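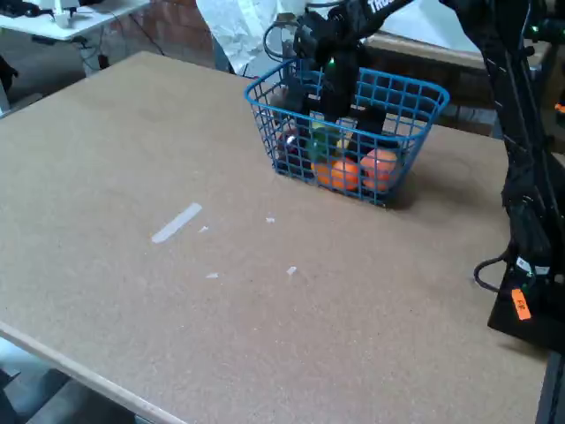
# Looking after the two-arm table at Henholm

We keep this page for people who will use the cell after us. It has two black arms over the work, and most of our maintenance is small: cables, tape, screws and cleaning.

**Gripper in the basket.** The blue mesh basket with the toy fruit is our usual check after service. The gripper goes down between the pieces, and we watch that the fingers don't catch on the mesh. We do 17 picks at slow speed before we return the cell to the Mirkent group.

**Cables.** Please look at the loop over the top of the gripper, and also at the one near the base of the second arm. A loop must have enough slack for the full turn of the wrist, but it should not touch the basket. We changed one cable in July, when its outer cover was worn.

**Status lights.** Green on both arms before anybody starts a program. If a light has another colour, stop and read the Danzer log first.

**Table top.** Old tape lies on the table top. When you move the basket, lift the strip and pick up the small white scraps too. The base bolts are tightened to 9 Nm, every 6 weeks.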